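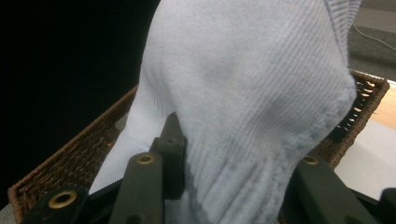 A pale knit sock and the wicker basket.

I own one good basket, brown and woven, and for years it was where socks went to be forgotten. Then in June I tipped the whole thing out on the table and started pairing — and I've kept at it ever since!

My method, if you can call it that, is to put down something white first. Dark socks show up so much better (navy and black, my old enemies), and you catch the holes too.

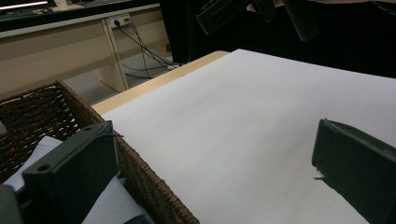 Selma Spahić thinks I'm wasting my time with pairs at all. Buy 23 of the same sock, she says, and never match anything again. I can't do it, I like my stripes too much.

What I did give up was balling them. It stretches the cuffs, so now I lay one on the other and fold once,

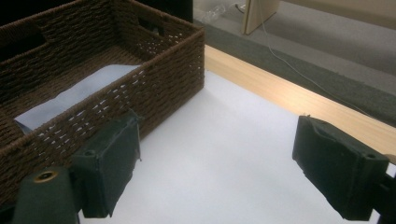
and they go into the basket, with the thick winter ones at the back. 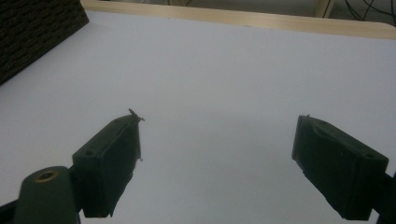 218 words | 1 min read

Singles get a month. After that they're dusting cloths — good ones, too, especially for blinds.

More from Home
Malachy Hegarty on mending wool
The Ekmont linen closet, shelf by shelf
Do you need to iron pillowcases?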